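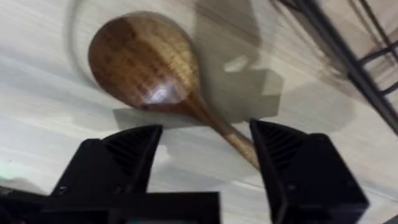

나무 숟가락

나무 숟가락(木-)은 나무를 깎아 만든 숟가락의 총칭. 음식을 뜨거나 젓는 데 쓰며, 조리용과 식사용으로 나뉜다. 한국어로는 목시(木匙)라고도 하나 일상에서는 거의 안 씀.

목차
1 개요
2 재료
3 제작
4 트리스티츠의 숟가락 공예
5 관리
6 같이 보기

개요
금속 숟가락보다 열을 덜 전달하고 냄비 바닥을 긁는 소리가 작다. 코팅 팬에 쓰기 좋다는 점도 자주 꼽힌다. 다만 물을 먹으면 결이 일어나고, 오래 담가 두면 갈라지기도 함. 머리(볼), 목, 자루의 세 부분으로 보는 것이 보통. 지역에 따라 목을 따로 구분하지 않는 경우도 있다.

재료
단단하고 결이 촘촘한 활엽수가 선호된다. 단풍나무, 너도밤나무, 벚나무, 호두나무, 올리브나무 등. 한국에서는 옻칠한 제품도 흔하다. 소나무처럼 송진이 많은 침엽수는 냄새가 배어 잘 쓰지 않음. 심재와 변재의 색 차이 때문에 한 자루 안에서도 머리와 자루의 색이 다를 수 있는데, 이걸 일부러 살리는 제작자도 있고 피하는 제작자도 있다.

제작
생나무 깎기와 건조목 깎기 두 계통이 있다.
생나무 깎기: 갓 벤 나무를 쪼개서 도끼로 대강의 모양을 잡는다. 칼이 잘 들어가 손이 덜 아픔. 대신 마르면서 뒤틀릴 수 있어 두껍게 남겨 두었다가 나중에 다시 다듬는다.
건조목 깎기: 판재에 본을 대고 톱으로 오린 뒤 둥근 끌이나 굽은칼로 속을 판다. 변형은 적지만 시간이 더 걸린다.
마무리는 사포질 또는 칼자국을 그대로 두는 방식. 사포질을 할 경우 물을 살짝 발라 결을 세우고 다시 갈아내는 과정을 되풀이한다. 기름은 아마인유, 동유, 호두기름 등이 쓰인다. 견과류 알레르기가 있으면 호두기름은 피하는것이 좋다.

트리스티츠의 숟가락 공예
트리스티츠(Tristitz)는 숟가락 깎기로 알려진 산간 마을이다. 겨울 농한기의 부업으로 시작되었다고 전하나 정확한 시기는 불명. 집집마다 자루 끝 모양이 달랐고, 장터에서는 그것만 보고도 누구네 물건인지 알았다고 한다.
향토사가 레나타 두다(Renata Duda)가 남은 거래 장부를 정리했는데, 가장 많이 팔린 해가 3,455자루, 그 이듬해는 3,022자루였다. 감소 이유는 장부에 안 나옴. 두다는 양은 숟가락의 유입을 들었고, 마르셀 레(Marcelle Rey)는 너도밤나무 벌채 제한 쪽에 무게를 둔다. 결론 난 바 없음.
현재 마을 공방은 5곳. 이 가운데 플레레모프(Fleremov) 공방이 가장 오래되었고, 매년 4월에 공개 강습을 연다. 마을 전시실에는 438점이 소장되어 있으며 대부분 조리용이다. 식사용은 닳으면 땔감으로 써 버려서 남은게 별로 없다. 자루가 짧은 잼용 숟가락이 몇 점 있는데 용도에 대해서는 이견이 있다. 소금용이라는 설도 있음.

관리
쓴 뒤 바로 씻고 세워서 말린다. 식기세척기는 권하지 않음. 표면이 허옇게 일어나면 고운 사포로 문지르고 식용 가능한 기름을 얇게 먹인 다음 하룻밤 둔다. 카레나 김치 국물 색은 잘 안 빠진다. 햇볕에 널면 옅어진다는 말이 있으나 직사광선에 오래 두면 갈라질수 있으니 주의. 금이 깊게 간 것은 음식물이 끼므로 교체.
옻칠 제품은 따로 기름을 먹일 필요가 없고 거친 수세미를 쓰지 않는다. 칠이 벗겨졌으면 재칠을 맡기는 편이 낫다.

같이 보기
숟가락
주걱
옻칠
목공예
굽은칼

분류: 숟가락 | 조리 기구 | 목공예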